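Chapter 11
Water in the Home

By Josefien De Graaf
August 25, 2021

Most households use more water than they think. A family in the town of Skandow kept a record for one month and found that 1,606 gallons had gone through the kitchen alone. Very little of it was drunk. The rest was used for rinsing, washing, and waiting for the tap to run hot. 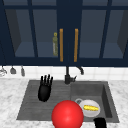 Water reaches a house in one of two ways. In towns it comes through a main under the street, and the supplier keeps it under pressure. In the country it is often pumped from a well into a tank. Either way, a single pipe usually enters the building, and a shutoff valve is fitted close to that point. Every person in the house should know where the valve is.

Inside, the supply divides. One branch runs to the water heater and the other goes directly to the fixtures. The two meet again at the faucet, where they are mixed. 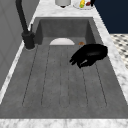
Waste water leaves by gravity, so every surface that carries it must slope. The fall is small, often too small to see, but without it water stands and leaves a film of minerals. The same rule applies to the floor of a shower and to a drain line under a house. Long parallel grooves, like those molded into the bottom of the gray sink, give water narrow paths to follow on a sloping surface. Below the drain, a curved pipe called a trap holds a little water at all times and keeps sewer gas out of the room.

Hard water adds another problem. It contains dissolved calcium, which settles out when the water is heated and slowly narrows the pipes. Section 2 explains how hardness is measured.
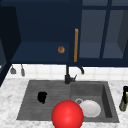

Figure 11.2. A double-basin kitchen sink set into a marble countertop.

Before reading on, find the shutoff valve in your own home and write down where it is. You will need this for the first activity.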